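How to book your own short tour when your band is basically unknown

Written in the van, mostly. We're Chu, three-piece, loud, not famous. Done four of these runs now with no agent and no label money. People keep emailing to ask how so I'm putting it in one place and then I can just send the link.

Start with a route, not a wish list

Open a map. Pick one town where you know you can draw, even if it's 20 people. That's your anchor. For us it's Tevanville. Everything else hangs off that date. Keep drives under four hours if you can. The longest one we ever did was 274 miles on show day and we loaded in during the opener's last song. Don't do that.

Loop if possible. Ending up at the far corner of the map with an empty tank is a bad feeling.

Email venues early

Three months out for small rooms. If you want to go out in May, start in February. Subject line: band name, date wanted, town. Thats it. In the body:

Two lines on what you sound like
One link to music, one link to a live video
What you drew last time you were near there (be truthful, they will check)
Which local bands you'd like on the bill

No attachments. No life story. Wait a week, write once more, then move on. I sent 14 emails to get one reply for Skestham and the reply was "ok, what time." Good show too.

Get locals on the bill

Two local bands per night is about right. One that brings people, one you really like. Ask the local bands first and then go to the venue with a full lineup, much easier yes. Let them play in the middle slot if you're the touring band nobody's heard of. Touring band last = empty room at 11:30 pm. Learned that one in front of the bartender.

Offer them a show back in your town. Then do it.

Money

Ask before you confirm: is it a door split, a guarantee, or a bar cut? Who pays the sound person? Get it in writing, an email is fine. Write down every deal in one spreadsheet with load-in time, address, contact number and where you park. Print it. Phones die.

Our last run cost 2000 dollars all in, gas being the biggest chunk by far. Door money covered a bit over half. Merch covered the rest and bought us breakfast.

Merch

Shirts pay for gas. Order them at least a month ahead, printers always slip. More mediums and larges than you think, fewer smalls. We did ours through Keda, which is a friend's print shop in a garage, and we paid half up front. 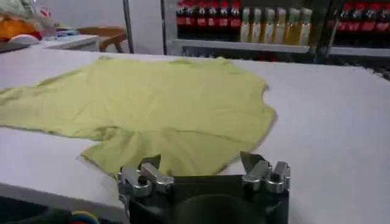 Pack by size in seperate bags with the size written on the outside in huge letters. Digging through one big box in a dark room while someone waits with cash is how you lose a sale. Bring your own light for the table, a clip-on is fine. Bring change, mostly fives. Put prices on a sign you can read from six feet away.

Count stock at the start and end of the run, not every night. Every night sounds smart, you won't do it.

Where to sleep

Ask from the stage. Works more than you'd expect. Have one cheap motel saved per town as backup. Gear comes inside with you, always, even if it's three flights up. If it truly can't, park with the back doors against a wall.

Day of show

Text the venue before you leave. Eat before load-in. Be early, say hi to the sound person, learn their name. Play a short set, 25 minutes and off is plenty for a room that doesn't know you. Get your amps off stage first and pack them up after, the next band is waiting. Watch the other bands. All of them.

Spares to bring: strings, sticks, snare head, two instrument cables, fuses, power strip, duct tape, earplugs. Drum key on the drummer's actual keyring.

Afterward

Thank you email to every venue and band within a couple days. Post their stuff too. Start a list of who was good to deal with and who wasn't, with the deal you got, because in a year you won't remember any of it.

Will add a bit on border crossings when we've managed one. Got to load in.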